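**Unit 3 – Collecting demonstrations by hand guidance and by remote control**

Notes to accompany the lab session. Read before you book time on the arm. Questions go to Marcela Polák.

### 3.1 Two ways to show a task

In *kinesthetic teaching* the operator holds the arm and moves it through the task. The controller cancels gravity so that the links feel light, and the joint encoders record the motion. In *teleoperation* the operator moves a separate input device and the arm follows. Both produce the same kind of log: a time series of joint positions and gripper commands, paired with camera images.

They differ in what else ends up in the data:

| | Hand guidance | Teleoperation |
|---|---|---|
| Operator in camera view | often | rarely |
| Feel of contact | direct | weak or absent |
| Delay | none | small, must be logged |
| Commanded action recorded | no, must be inferred | yes |
| Training time for operator | short | longer |

The fourth row matters most for this course. Under hand guidance there is no command stream, only the resulting motion. The usual substitute is to take the next measured joint position as the action for the current step. This works for slow free motion. It works badly in contact, where a commanded position may lie slightly inside an object and the measured one cannot.

### 3.2 Workspace layout

A learned policy will pick up on anything that stays constant across demonstrations, including things you did not intend to teach. If a plate always starts in the same place, the policy can ignore the image and replay a path. Start positions therefore have to be varied on purpose, and the variation has to be written down.

We do this by dividing the table into regions with tape. A region is a label for the log, and the objects may be placed anywhere inside it. Do not align a rim with a tape edge.
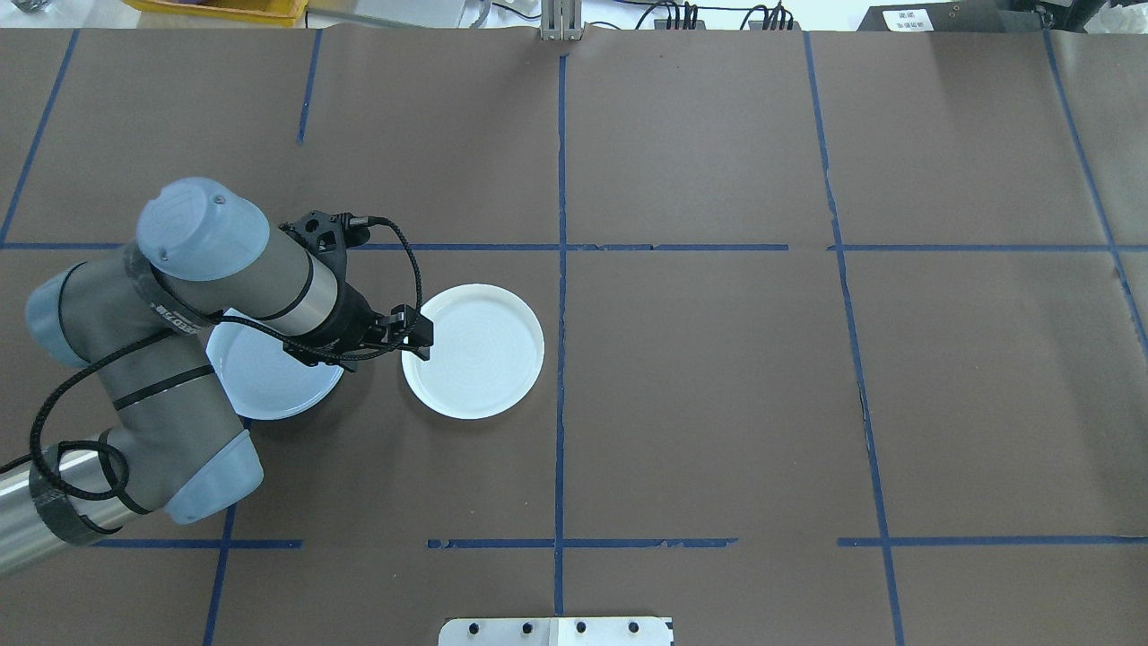
For thin, shallow objects the approach direction should be settled before recording starts. A parallel gripper can take a plate by the rim, with one finger inside and one outside, or it can push the plate. Choose one. A dataset that mixes the two without a label gives an averaged policy that does neither, typically stopping with the fingers just above the rim.

When two like objects are present, also fix the order. "Either plate first" is a valid task, but it has two correct answers from the same starting image and needs a model that can represent both.

### 3.3 Recording procedure

1. Bring the arm to the home pose and open the gripper.
2. Place the objects. Enter the region labels in the log.
3. Check that the cable has slack through the full range of the wrist. A tight cable pulls on the last joints and shows up as a steady offset in the torque signal.
4. Start recording, then wait a moment before moving.
5. Perform the task at an even pace. Avoid pauses – a model trained on single frames cannot tell a pause from the end of an episode.
6. Release, retreat, stop recording.
7. Mark the episode as *success*, *failure* or *discard*. Keep failures.

### 3.4 The Clakwood set

The exercises use the Clakwood set, recorded in January with the Cele teleoperation software. It has 2,853 episodes, of which 1,552 are teleoperated. The remainder are hand guided. Both parts use the same region labels.

Before training, resample both parts to a common rate and drop the still period at the start of each episode. Split by session, never by frame. Neighboring frames are nearly identical, and a frame-level split gives a validation error that means nothing.

### 3.5 Exercises

- Train the baseline on each part of the set separately. Report success by start region.
- For the hand-guided part, compare next-step position with a two-step lookahead as the action label. Plot the difference during gripper closing.
- Remove all episodes from one region and test there. State whether the policy fails during the approach or during the grasp.

Hand in a report of no more than 3 pages, plots included.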